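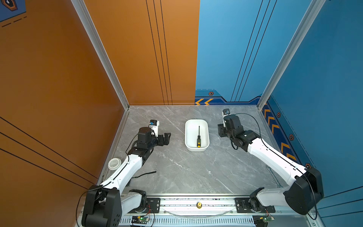
Keeping Screwdrivers in a Parts Tray at the Bench

Written by Abena Ansah. Checked by Zuweira Mahama.

A screwdriver put down on a bare bench top rolls, gets covered by other work, or ends up on the floor. A shallow tray fixes this at low cost. The method below is the one used at the Vurnville repair room and applies to any flat bench with one or two people working at it.

What you need

A rectangular plastic tray, white or another light color, with low sides and rounded corners
The screwdriver for the current job
A damp cloth and a dry cloth
A lidded container for screws
A second tray, if the job uses more than one type of fastener

Choosing the tray

The inside length must be greater than the full length of the screwdriver, tip to end of handle. Measure the tool first. A driver that has to lean on the rim will tip out when the tray is bumped.

Low sides are preferred. Fingers need to close around the handle without the knuckles hitting the rim, and a deep tray makes this awkward. Rounded corners are easier to wipe out than square ones, where metal dust collects.

A light color shows dropped screws and washers. Handles in yellow and black also stand out well against white. Avoid gray trays for small steel parts.

Setting up

1. Clear the center of the bench. Move cables, loose lids and spare tools to the sides.

2. Wipe the bench top with the damp cloth, then the dry one. On polished stone or a stone-pattern top, grit under the tray lets it slide and can leave scratches.

3. Set the tray down with its long side running front to back. It should be within reach of both hands with the elbows bent.

4. Lay the screwdriver in the tray with the handle toward you and the shaft pointing away. The tip then stays clear of the hand when you reach in.

5. Pick up the tool and return it 3 times without looking down. If you touch the rim, move the tray and repeat.

During the job

Return the screwdriver to the tray every time it leaves your hand, including short pauses. Keep one driver in the tray. When the job calls for a different size, put the first one back in the rack before taking the next.

Screws do not go in the driver tray. Put them in the lidded container and keep the lid upside down beside it while the container is open. For assemblies with more than eight screws, use the second tray and lay the screws out in the order they came out.

Thin tools such as picks and tweezers are easily lost against a patterned surface. If they must stay out, lay them parallel to the bench edge.

If two people share the tray, place it midway between them and turn it so the long side runs across. Agree on which way the handle points before starting.

Closing down

Wipe the driver, check the tip for rounding, and return it to the rack. Tip the tray over a sheet of white paper to catch stray washers. Wash it with dish soap once a month, or sooner if it has held oily parts. Dry it fully before stacking.

Replacement trays are on the storage shelf, bin 1,016.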